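Why are buttons different colours?

Buttons! They're everywhere. Lifts, crossings, washing machines, the bell on the bus. You've probably pressed six of them today and not thought about it once. So let's think about it now, quickly, before tea.

What a button does

Electricity likes to go round in a loop. Break the loop and it stops. A push button is a little gap in the loop with a spring in it. Press down – gap closed, electricity flows. Let go – the spring shoves the button back up and the gap opens again.

Some buttons work backwards. The loop is joined up the whole time and pressing BREAKS it. Lots of stop buttons are like this. Clever, because if a wire snaps by accident the loop breaks too, and the machine stops by itself. Safe.

Green and red

Green usually means go, or start. Red usually means stop. Same idea as traffic lights, so you know it already without being taught.

Other colours change from place to place. Yellow often means "something's not quite right, have a look". Blue can be a reset, which is a bit like saying "ok, begin again". But check the label, allways. A yellow button on one machine might do a totally different job on the next.

At the Brimdale bottling works there's a wall with 130 buttons on it. We went in May and were not allowed to press a single one. Fair enough.

The big red mushroom

Have you seen a button that sticks up like a toadstool? Fat red top, easy to hit. That's an emergency stop. It's big so you can whack it with your whole hand, even with gloves on, even if you're in a panic and not looking properly. Lots of them have yellow or orange underneath so they stand out more.

Most emergency stops stay down once they're pushed. To let them up again you have to twist or pull. That's on purpose! You wouldn't want the machine starting up again the second you took your hand away.

Never press one for fun. Not on an escalator, not anywhere. People can fall over when things stop suddenly.

Why put them in a box?

Wires don't like fingers, dust or spilt squash. So the buttons poke out through the lid and all the wiring bits hide inside. Screws hold the lid down.
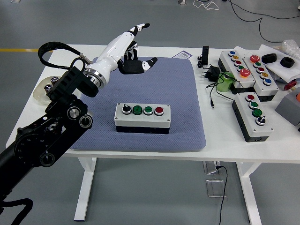
A small box might only have a start, a stop and a knob that turns. The turning one is called a selector switch. You use it to choose, like "slow" or "fast", and it stays where you put it. Bigger boxes get more buttons, and then the colours really matter, becuase you don't want to be reading tiny words in a hurry.

Metal rings round the buttons are called bezels. Good word. They make a neat edge where the button comes through the lid.

Try it yourself

Get a shoebox lid, some milk bottle tops and felt tips. Invent a machine. A bedtime machine, a dog-washing machine, whatever. Now decide:

Which button starts it? What colour?
Which one stops it, and is it easy to find with your eyes shut?
Does it need a knob for choosing?

Draw round the tops, colour them in, stick them on. Then give it to someone who hasn't seen it and ask them to find stop. If they get it first go, good design. If they don't, move things about and try again.

Comments (3)

Zitimum: Did the shoebox one with my two, they made a pancake machine with 18 buttons and every single one was red. Had a chat about that.

tapia_class: Could you do one on light switches next please? We want to know about the ones on strings.

Prenero: my lift has a button with a bell on it what is that

We use cookies to remember what you've read and to keep the site working. OK / Change my settings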